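Getting your first pick-up working in the Sarkora kitchen pack

I've had the Sarkora kitchen pack on trial since June and I've now set it up on two machines, one of them twice (my fault, more on that further down). The manual is fine as far as it goes, but it skips the bit between "installed" and "the arm picks something up on purpose", so I wrote down what I did. You'll want a free afternoon and a decent graphics card. Coffee's up to you.

Quick rundown of the bits. Sarkora is the kitchen itself, all simulated: the room, the bench, the loose items and a single arm on a stand. Jalex is the program you drive it from. Voyle is the recorder, sold separately, and I'll get to whether you need it. I bought mine as a bundle from Ostari, who sent the licence key the same evening.

Installing

Install Jalex first, then open it once and close it again before you go near the kitchen pack. It makes its folders on first launch, and if they aren't there the pack dumps everything in your home directory and tells you all is well. That's how I came to do one machine twice.

Unzip the pack into the scenes folder, paste your key in the licence box, and choose Load Kitchen. First load takes forever! Mine took 13 minutes while it chewed through the stone textures, and every load after that has been under one. Don't kill it.

If you get a grey room with no lighting, go to Render and switch the colour profile to Standard. I haven't worked out why it ships on the other one.

Pick your layout

There are a bunch of bench layouts and the temptation is to go straight for a messy one. Go on then, have a look, they're fun. I like the one with the big white tub up the back, a cup beside it, and a spoon lying out by itself near the front edge of the bench, mostly because there's room to get the fingers around things. The arm's on its own stand across from the bench, so set your home position with the gripper well up before you swing it over. I clipped the stone plenty of times learning that.

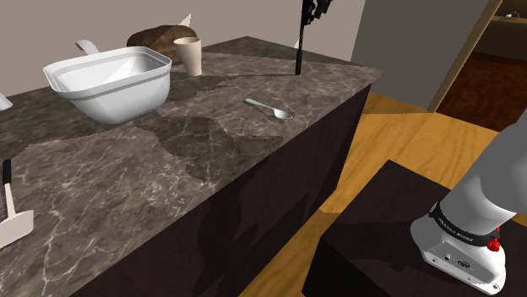 Rosaura Lozano: I started on one of the crowded layouts and gave up for a fortnight. Does the collision warning in Jalex ever calm down, or do you just turn it off? Mine was beeping before I'd even moved the arm. Also, the trial key from Ostari stopped after my second machine, so anyone planning on two should email them first.

Good questions, and I should have put both in the first version of this page. Don't turn the warning off. Open Safety, find Margin, and bring it down to 5 mm. The default is set for people driving from across the room, I think, and it goes off if the wrist so much as looks at the bench. As for the keys, yes, email them. I had to as well and they sorted it overnight.

Setting up the cameras

You get an overview camera and a wrist camera. Use both, side by side, with the wrist view on whichever monitor you naturally look at. I had it the other way round for the first week and wondered why my neck hurt.

Overview is for the big moves: getting off the stand side, across the gap and over the bench. Once the gripper is above the thing you want, stop looking at it altogether. It'll fool you about height every single time, because you're looking along the bench and everything flattens out.

In the wrist camera settings, turn shadows ON. They're off in the low quality preset, and you need them for judging your drop. Turn motion blur off while you're in there.

Doing the actual pick-up

Start with something with a handle. Long, thin and stiff is what you're after. Cups are a pain and spoons are worse, as there's hardly any height to grab.

Bring the arm over at half speed with the fingers fully open. In the wrist view, turn the wrist until the handle runs straight up the screen, then nudge sideways until it's in the gap between the two pads. Take your time here. You want one pad each side with clear stone showing on both, and if you're off to the left or right you'll fix it far more easily now than when you're down low. I do my nudges with the arrow keys instead of the controller, one tap at a time. 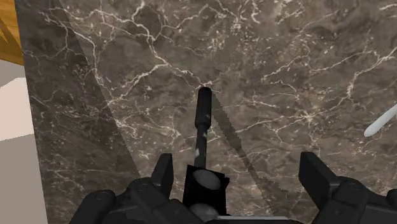 Now hold Shift and come down. Shift locks the sideways movement, so all you're doing is losing height. Tap, look, tap, look. When the Height readout goes amber you're inside the margin we set earlier and it's time to close. Press C once and let it finish; if you press it again while it's closing it opens back up, and yes, I've done that a lot.

Grip force is on a slider from nothing up to 500, and those are Jalex's own units so don't bother looking for newtons. I leave it halfway for handles. Too high and light items shoot out sideways and off the bench, funny the first time and then you're reloading the layout.

Lift straight up, still holding Shift, and wait a second before you swing anywhere. If the item droops at one end you've grabbed too far from its middle. Put it down and shuffle along.

I'd say do 10 of these on the same item before you try a different one. My early ones were shocking and then it sort of clicked.

Do you need Voyle?

If you're just learning to drive, no. Jalex keeps a basic log and you can replay your last run from it. I bought Voyle to save full runs with both camera views lined up, and it does that nicely, but the export menu is a maze and it forgets your folder every time you close it. Wait for a bundle.

Would I pay for the kitchen pack again? Yep. The items feel right when you bump them and the light in the room is lovely. I'd like a proper undo, and a way to save my own layouts without editing a text file by hand. I'll do a separate page on the text file, as there's a trick with the rotation values and I've got my notes on the other laptop.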